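4. Cooking on the wire rack

This section covers small, flat cuts of meat placed directly on the wire rack of a toaster oven. For pieces cooked in a dish, see page 42 of the Narby Table-Top Kitchen Guide.

Before you start

1. Stand the oven on a flat, steady table. Leave enough space in front for the door to fold down fully.
2. Check that the mains lead does not hang over the table edge.
3. Slide the rack in until it sits level on both sides.
4. Turn both knobs to the off position before plugging in.

CAUTION: The open door is not a shelf. Do not rest plates, tins or tools on the glass.

Loading the rack

5. Fold the door down by its handle until it stops.
6. Pat the meat dry with kitchen paper. Pieces thicker than 20 mm should be cooked in a dish.
7. Lay the meat flat on the wires, clear of the side walls. It need not be exactly in the middle.
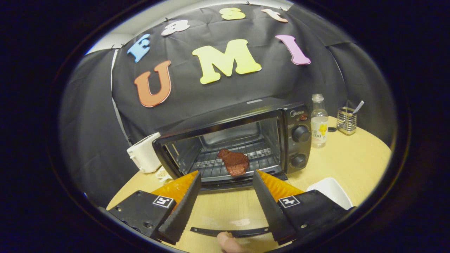

8. Withdraw your hand or tool straight back, keeping it level, so that the rack is not pulled forward.
9. Close the door gently. If it does not shut fully, check the position of the rack.

NOTE: Knob layouts differ between makes. Refer to the maker's booklet for the heat and time settings of your oven.

Removing the food

10. Turn both knobs to off and unplug the oven.
11. Open the door slowly and keep your face away from the rising heat.
12. Lift the meat with long tongs. Do not drag it across the wires.
13. Check the thickest part with a food thermometer. The reading should be at least 78 °C.

CAUTION: The rack, glass and inner walls stay hot after the oven is switched off. Let them cool before wiping.

Replacement tongs can be ordered from Tillau, part number 693.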